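Gover tasting menu, 17 courses, worth it?

stodfan
Posted August 22, 2022
Has anyone been to Gover since Torbjørn Ljungberg took over the kitchen? They want 345 a head now, wine not included. The write-ups are glowing, but they all read like the same press release to me.

plainsalt
Went in April. Two good plates, the smoked eel and a barley thing with brown butter. The rest was foam and a speech. Every course came with a speech.

Hicham Abdel Rahman
Disagree with plainsalt. The speeches are short and the lamb was the best I've eaten in years. You're paying for a kitchen that makes its own vinegar and bakes twice a day.

plainsalt
Plenty of places bake twice a day. Ekström does it and I get out of there for a third of the money.

stodfan
Does the menu change at all? I keep seeing the same eel in everybody's review.

kettle_30
It's "seasonal." The eel has been in season for a very long time. I'd also like to know who cooks on a given night — Ljungberg's name is on the door, but I've been twice and never saw him.

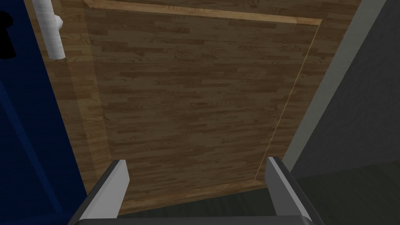 Hicham Abdel Rahman
He was there both times I went, so we can trade anecdotes all day. On price, they're a small room paying city rent, and they train their own cooks. None of that is visible from the table. I'm redoing my kitchen and looking at doors like this one, a recessed panel with a raised border and wood grain all over, and I couldn't tell you from the front what it ought to cost either. With food at least you get to taste it.

plainsalt
I did taste it. That's my complaint.

stodfan
I think I'll book Ekström and put the difference toward a decent bottle.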